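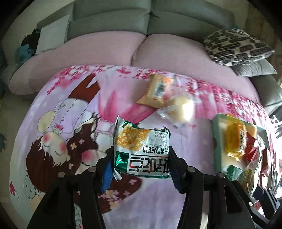

Visit report: Midby open afternoon, Friday

The Midby unit opened its doors to visitors from one o'clock. I went mainly for the hand-held gripper work, which the firm runs under the project name Clomik. The arms themselves are in the hall next door and I have covered those at the end.

Registration was at a folding table inside the loading door. Visitors were taken through in groups of six. Our guide was Hidayah Pillai, who is responsible for the recording protocol and answered most of the technical questions herself.

Clomik records people doing household tasks with a two-finger gripper held in the hand, with the camera fixed to the tool. No arm is present at the recording stage. The operator closes the fingers, moves the object, opens them and repeats. Tool position is estimated afterwards from the video, and finger opening is logged alongside it. Sessions are done in ordinary rooms with whatever furnishings are there.

Much of the discussion was about packaged food. Pillai rates wrapped pastries among the harder items in the set. A crimped packet gives under the fingers before the pastry inside takes any load, so the point of contact and the point of actual grip are some way apart. Clear film is a second problem, as glare hides the outline of the item. Soft surfaces are a third: a packet lying on a blanket sinks a little when the fingers come down, and the approach height has to be judged afresh each time.

The current release has 321 sessions, of which 73 are packaged food. A further 607 short clips are held back for testing. I asked how many were rejected. She did not have a figure to hand, but said the usual cause was fast wrist rotation, which blurs the video and loses the position estimate.

We were each given a few minutes with a tool. It is heavier at the front than I expected, and the trigger travel is long. My first two attempts at a biscuit packet were too firm. Padding on the inner faces helps, though it wears and has to be replaced.

The arm hall was less informative. A Halim arm was repeating a pick from a shallow tray, using a policy trained on the Clomik recordings. It managed rigid boxes without trouble and dropped a bag of crisps twice while we watched. The second cell, a Cletow unit, was switched off pending a new cable.

Tea was available until four. Parking is limited and the visitor spaces were full when I arrived. The next open afternoon is planned for July, and places have to be booked through the site office.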